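Rurnport handheld gripper kit, two-unit set: review after a month of data collection

Posted Monday, late. Typing this between uploads so excuse the state of it.

Short version: good kit, annoying charger, and the method behind it holds up better than I thought it would. Four stars. Would be five if the finger mounts came pre-tightened.

What we used it for

Small study on cloth. Folding, flattening, picking a garment up by the waistband. No robot arm in the collection stage at all, you carry the grippers in your hands and the wrist camera records what the fingers do. Policy gets trained on that, then moved to an arm later. Lena Czerwiński ran the training side, I did most of the carrying. Question we wanted answered: does collecting in real homes beat collecting the same hours on one lab table.

Setup

Fast. Out of the box and recording in under an hour, most of that was firmware. Calibration is a wave-it-around routine and it failed on us three times before we figured out it hates a dark room. Curtains open, fine after that. The manual mentions light on the last page. Put it on the first page please.

Hardware

Trigger is the best part. Light pull, no slop, fingers close evenly. Weight is ok for twenty minutes, then your forearm starts to complain. Finger pads grip thin cotton well and are so-so on anything slick. The screws on one unit worked loose in week two. Blue threadlocker, problem gone.

Wide lens is very wide. Took me a while to like it. You get the cloth, the room, the other hand and half the window, and the tracking seems to love all that clutter. On bare walls it drifted a lot more.

The result

Same amount of data both ways, 30 hours each. Test was a flatten-and-fold task in a home neither policy had seen. Trained on the lab table: 44 percent. Trained on homes: 92 percent. I didn't beleive it, so Priit Ramanauskas reran the whole test with his own clothes and got close to the same gap.

Caveats. One task family. One arm. Lab table had one kind of lighting, so some of that gap is probably just light. We didn't split it out and we should have. Also the home policy is slower, it hesitates before the second fold and we don't know why yet.

Versus the Fidow

Had a Fidow set on loan in May. Nicer case, better battery, worse trigger. Fidow wants a marker board in view for every session, which is a pain on somebody's bedroom floor. Rurnport doesn't need the board. For lab-only work I'd call it a tie. For houses, no contest.

Gripes

Charger is proprietary. Cable is short. App forgets which unit is left and which is right after evry restart, so check before you record or you get a session of swapped hands (we lost a full morning to this). Replacement pads ship slow.

Handheld view from a floor session, beige cloth on the green mat, second gripper up by the window: 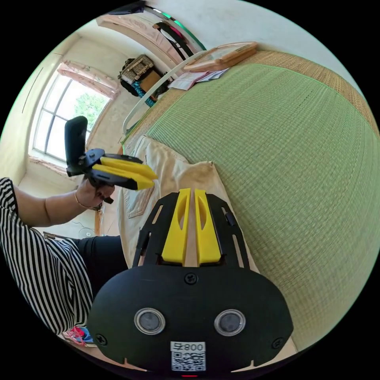

Who should buy it

Small groups doing soft stuff, cloth, bags, towels. People who need to move between houses. If you only ever work at one bench, save the money.

Will update when the new pads turn up.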